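4. Setting up a room for the Gollon dehumidifier

Read section 3 first if the unit is still in the box. This part is about where it goes and how to get it running. Takes 11 minutes if the hose is the right length, longer if not.

Applies to the Gollon floor model and the older Lovico one. Differences are marked.

Before you start

Stand the unit upright for 6 hours after transport. Lying in a car counts as transport. Skip this and the compressor may be damaged — not covered by warranty.

You need:
the unit
the drain hose (gray bag, taped inside the tank)
a flat screwdriver
a towel
a floor drain or a bucket, if not using the tank

4.1 Picking the spot

1. Measure the room. One unit is enough for a small bedroom, study or box room. Two rooms with a door between them count as two rooms unless the door stays open.

2. Find the dampest wall. Usually an outside one, often under a window. Feel behind furniture, check for soft paint or a musty smell.

3. Do not put the unit against that wall. Put it near the middle of the room or by the inside wall, grille facing the damp side.

4. Leave 18 inches clear on every side and above. Curtains count as an obstruction. So do coats.

5. Check the door. It must open and close fully without touching the unit or the cord.

Note: doors and windows stay shut while the unit runs. An open window means you are drying the street.

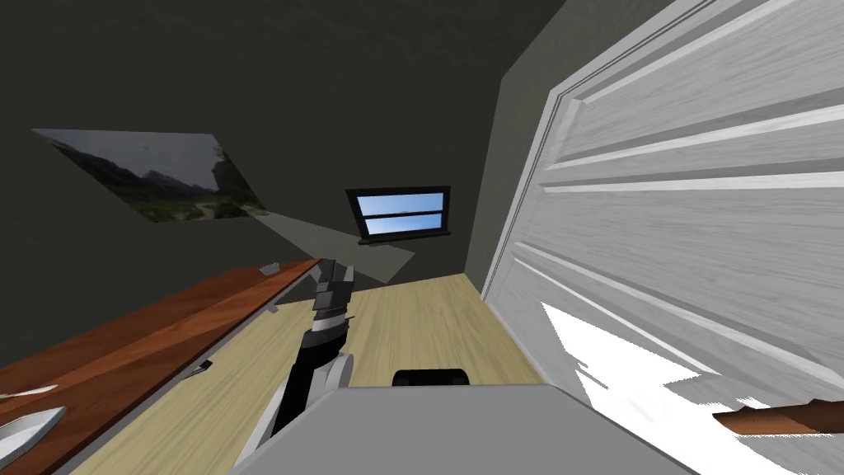
Fig. 4-1. Small room with one window and a paneled door.

Under sloped ceilings keep the unit at the high side of the room. Warm air collects up there and the sensor reads better. If the only socket is at the low side, see 4.4 on extension cords (short answer: don't).

4.2 Fitting the hose

Skip to 4.3 if you are using the tank.

1. Unplug the unit.

2. Pull the tank out. Towel under it, there may be test water left from the factory.

3. Pop the round cap off the back with the flat screwdriver. Keep the cap. You will want it when you go back to the tank.

4. Push the hose on until it clicks. Lovico model: no click, turn the collar clockwise until it stops.

5. Run the hose downhill all the way. No loops, no rise over a door sill. Water will not climb.

6. Put the tank back in. The unit won't start without it even with the hose on.

CAUTION: do not run the hose out through a window. It has to go up to reach the sill and the water comes back into teh unit.

4.3 First run

1. Plug in. Light goes amber for a few seconds, then green. Stays amber: tank is not seated. Take it out, push it back harder.

2. Set to CONTINUOUS for the first 3 days. The room will be noisy. Sleep somewhere else if you can.

3. Empty the tank whenever the red light shows. In a damp room that may be twice a day to begin with.

4. After the third day switch to AUTO and set the dial to 50. Lower than 40 is hard on wood — doors shrink, panels split, picture frames open at the corners.

5. Move anything on paper away from the outlet grille. Prints and photographs will curl in the dry air stream.

Note for AUTO: the fan keeps turning after the compressor stops. Normal. Roughly 5 minutes, then quiet.

4.4 Power

Wall socket only. No extension cords, no timers, no adapters that let you plug in three things. If the cord doesn't reach, move the unit.

WARNING: never pull the plug to stop the unit. Use the OFF button, wait for the fan, then unplug.

After a power cut the Gollon restarts by itself on the last setting. The Lovico does not, you have to press ON again. Check it after storms.

4.5 Cold rooms

In January and other cold months an unheated room may drop below 41 °F. Unit goes into defrost, snowflake light comes on, no water collects. Heat the room a little or turn the unit off untill it warms up. Leaving it in defrost for days uses power and dries nothing.

4.6 Filter

Slide it up and out from the back. Rinse under lukewarm water, no soap. Let it dry completely, refit with the tab toward you. Every two weeks in normal use, every week if there's been sanding or plastering.

Replace after 3000 hours. Hold FAN and OFF together to see the hour count. New filters come from Plulus, ask for the short one. The long one fits the slot but the cover won't close.

4.7 Help

Questions about placement: Theano Stergiou, Chrysikopoulos service desk. Parts and returns: Filippos Zacharopoulos, same desk. Have the serial number ready, it's on the sticker under the tank.

Storage and moving the unit, see section 5.

Section last revised June 30, 2024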